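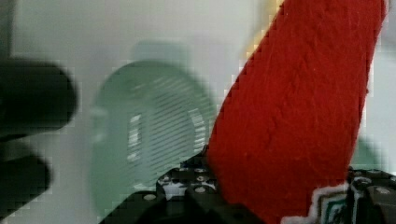

Christmas stocking

A Christmas stocking is a large sock or a sock-shaped bag that is hung up in the home before Christmas, so that it can be filled with small gifts, sweets, fruit or coins. It is most common in English-speaking countries, but similar customs exist in many parts of Europe, sometimes with shoes in place of stockings.

Materials

The first stockings used for this purpose were ordinary ones, taken from the drawer. Stockings made specially for the holiday are sewn from felt, fleece, velvet or cotton, or they are knitted from wool. Red felt is a very usual choice. It has a soft and fuzzy surface, it does not fray when it is cut, and for this reason the seams can be left without a hem. Felt also takes creases easily when it is stored folded.

Trim and cuff

The upper opening is often finished with a cuff or a strip of trim in white. The trim can be plain, or it can carry stitched or printed decoration, for example in green or blue. A name is sometimes embroidered on the cuff. A loop of ribbon or cord, fixed at the back seam, is used for hanging.

Shape and size

The leg part is wide and in many patterns becomes slightly narrower toward the ankle. The foot is short in comparison and points to one side. The Vitberg pattern, known among home sewers, has an opening 17 centimeters wide and is cut from two pieces only. The Gosselin pattern adds a separate heel and toe, usually in a second color.

Hanging and filling

Stockings are hung from a mantelpiece, a stair rail, a shelf or the end of a bed. In most families they are filled on the evening of December 24 and emptied the next morning. Heavy things, such as an orange, are traditionally put in the toe – small and light things go on top. A full stocking can be too heavy for a simple hook, and then it is laid on the floor or on a chair.

Care and storage

Wool felt should not be washed in hot water, as it shrinks and becomes thick. Dust is removed with a soft brush, and small stains with a damp cloth. The stocking is best kept flat in a dry box, with thin paper over the decorated trim.

See also

Christmas decoration
Felt
Gift wrapping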